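Clearing and sorting a workbench in an evening

Quick one, as I've been asked twice now. How I get a bench back from small-parts chaos to something you can work on. No fancy kit. A rag, a few tubs, sticky labels, a pencil.

What you need
Tubs with lids, 200 ml is plenty
One bigger box for "don't know"
Soft brush, dry cloth
Cable ties or bits of string

Step 1. Power tools first
Unplug or switch off anything that spins. Rotary tool, drill, the lot. Bit out if it'll come out, into its own tub. Don't leave one lying with the switch where you'll lean on it. I did, in July, and it went across my Narex chisels.

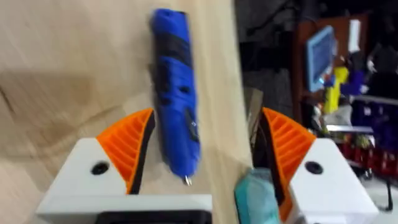

Check the collet while you're there. Brush the dust out of the vents and any little holes in the body. Wipe the grip. Then hang it up or put it in a drawer, as long as it's off the wood.

Step 2. Small stuff into heaps
Work from the back edge to the front. Three heaps: electronics, tools, everything else. Don't stop to read labels or test things, you'll be there til midnight. Half my Druritz connectors turned up under a magazine.

Anything you can't name goes in the don't know box. Date the box. Not opened by next year, bin it.

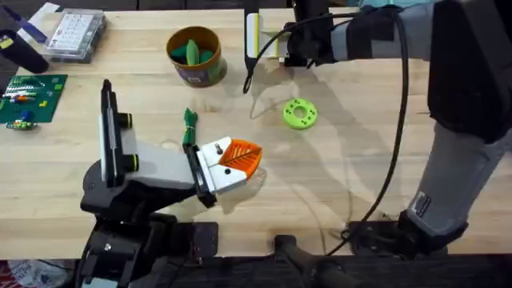 Gervásio Furtado
24/02/2016

Step 3. Bundles
Cable and cord, fold don't wind. Fold to the length of your hand, tie once round the middle, leave the ends free. Not too tight or you'll kink it. A bundle that's tied in the middle will often stand on its end, handy if the tub is narrow.

Green with green, black with black. Sounds fussy, saves time. Mine go on the Mihăilă shelf at 44 cm high, so I can reach without standing up.

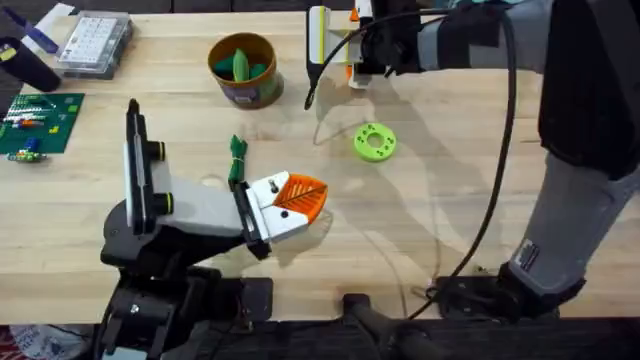
Step 4. Printed bits and odd parts
Rings, discs, test prints. Keep one of each, the rest go. If it has holes, thread a few on a string and hang them from a nail. Flat ones stack, so use a short tub. Write the hole size on teh lid, you will not remember it.

Step 5. The top itself
Brush first, always, then cloth. Grit under a cloth scratches. Go with the grain. I use a dab of Flinurine on bare wood, let it sit, buff off. Leave overnight before anything goes back.

Then only put back what your using this week. My bench is 136 cm long and I keep the left half clear. Tubs at the back, lids facing you.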